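FOR IMMEDIATE RELEASE
Sep 5, 2022

Skinner Adds Powder Coated Gate Line, New Finish Shop in Kokness

Skinner, the family fence and railing shop, is now taking orders for the Farano gate line. Driveway gates, side gates, pool gates. All aluminum, all welded in house, all coated in house too now that the new finish shop is up and running.

First orders ship this month. Installers who signed up in July get first pick of slots.

What's in the line

Farano comes in 26 stock sizes. Single swing, double swing and sliding. Custom widths on request, allow extra time. Two picket styles to start, flat top and arched, with a privacy panel version to follow once the hinges pass our load test. We are not giving a date on that one yet.

Colors: black, bronze, white, sand, and a dark gray that customers have been asking for since forever. Matte or satin. Other colors can be done as a special batch, call first. Please do not order off a phone screen, ask for a chip. We mail chips free.

Hardware is seperate. Self-closing hinges and a key latch are offered as a kit for pool gates, and we strongly suggest the kit. Pool rules vary by town so check with your local building office before you order, not after. Our people can read a drawing but they can't tell you what your inspector will say.

Why a finish shop

Short version: trucks. Until this summer every gate went out to a coater and came back, and a good number came back with scratches. Then they went out again. Lead times got silly.

"We had gates that had seen more of the highway than I have," said Güven Dönmez, shop manager at Skinner. "Now it goes across the yard. If there's a bad spot we see it the same day and we fix it the same day. That's really the whole story."

The new building sits behind the welding shop on the Kokness site. Wash line, dry-off, spray booth, cure oven. The oven takes a full 16 foot slider in one piece, the old coater had to do those in halves. Powder left over from the booth is collected and reused on brackets and post caps where color match is less of a worry.

Sino post system

Farano gates hang on the Sino post, same post we have been selling with our pool fence, so anyone with an existing Sino run can add a gate without pulling the fence. Surface mount or core drilled. For masonry columns there is a wall plate, ask for the long one if the column has stone veneer on it.

Older Skinner posts (the round ones) will not take the new hinge. There's an adapter in the works – no promises.

Ordering and lead times

Stock sizes ship in two weeks. Custom in five, maybe less in winter. Measure post to post, at the top AND the bottom, and send us the smaller number. Send a photo of the slope too if there is one.

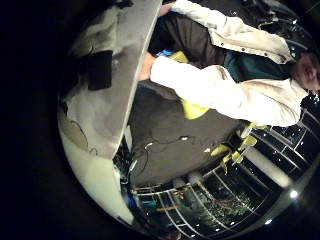
Dealers get the new price book by mail, and a PDF the same day if we have your email on file. Old prices are honored on any quote already signed. Quotes not signed, sorry, those need to be rerun.

Contractor training on the sliding gates runs at the Kokness shop, 70 seats, coffee and lunch included. Bring work boots. Sign up thru your dealer rep or at the front counter.

Warranty is the same as on our railings, frame and finish both covered, hardware covered by the hardware maker. Full terms are in the box with every gate.

About Skinner

Skinner builds aluminum fence, gates, and deck and stair railing for homes and small commercial jobs. Sold through dealers and direct from the Kokness counter.

Press contact: Güven Dönmez, Skinner, front office, ext. 272. Samples and product drawings on request.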